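Section 4: Placing the light and checking the work surface

Read this section after the Larkier table has been put together and leveled (Section 3). You will need the table lamp, the lamp clamp, a soft cloth and a tape measure. Allow time to do the last check in the evening, when no daylight reaches the table.

Before you start

The Larkier top is pale and has a low-gloss finish. Small parts, thread ends and pencil marks show up well on it, and so do shadows. Most complaints about poor light at the table come from a lamp that is clamped too close to the person working or set too low.

CAUTION: Do not plug in the lamp until the clamp is tight. The lamp head is heavy and the arm can swing down.

Clamping the lamp

1. Wipe the back edge of the table and let it dry.

2. Choose the side for the clamp. If you are right-handed, use the left rear corner. If you are left-handed, use the right rear corner.

3. Slide the clamp onto the edge until the back plate touches the table. Keep it at least 2 inches from the corner.

4. Turn the knob by hand until the clamp does not move when you push it sideways. Do not use pliers. Too much force will dent the underside.

5. Set the arm into the clamp and press down until it stops.

6. Run the cord along the back of the table and through the cord clip. Leave enough slack for the arm to reach the front edge.

7. Plug in the lamp.

Note: The clamp also fits the Brorden shelf, but only on the long side. It should not be used on glass.

Setting the height

1. Raise the lamp head to its highest position and turn it on.

2. Lower it slowly until the light covers the whole area you plan to use. For sewing and model work this is normally the front half of the table.

3. Tilt the head a little away from you. If you can see the bulb while seated, tilt it further.

4. Tighten the tilt screw.

The lamp has two levels, marked 200 and 400. Use 400 for setting up, even if you intend to work at the lower level. Shadows are easier to find in the stronger light.

CAUTION: The lamp head gets hot after long use. Move it by the arm.

Checking for shadows

1. Turn off the ceiling light and close the blinds.

2. Put your usual items on the table in their usual places: tray, cutting mat, jars, tape dispenser.

3. Sit down and hold your hands where you would work.

4. Look for gray areas in the working area. A shadow with a sharp outline usually comes from something standing close to the surface. One with a smeared outline usually comes from something higher up, such as the lamp arm or your shoulder.

5. If you are not sure whether a dark area is a shadow or an object, place a sheet of white paper over that spot. A shadow will fall across the paper. An object will be covered by it.

6. Move the lamp arm a few inches to either side and look again. Repeat until the area in front of you is clear. 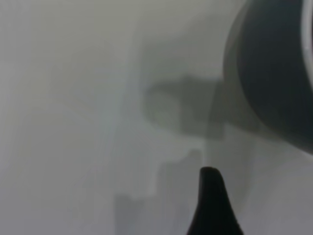

Fig. 11. Dark gray area with soft edges on a lighter background. An area like this may be a shadow or an item out of focus. Check as in step 5.

If shadows remain

Tall jars and boxes should go along the back edge, on the side opposite the lamp. Flat items can stay anywhere.

If the shadow follows your hand, the clamp is on the wrong side. Unplug the lamp, wait for it to cool and repeat the clamping steps at the other corner.

If two shadows point in different directions, a second light is on in the room. Turn it off or move it behind the table lamp.

A patch that stays in the same place with the lamp off is probably a stain. See Section 6, Cleaning the top.

Note: Repeat the check whenever the table is moved. Replacement clamps and cord clips can be ordered from the Havon parts desk, Monday through Friday. Have the number from the label under the tabletop ready.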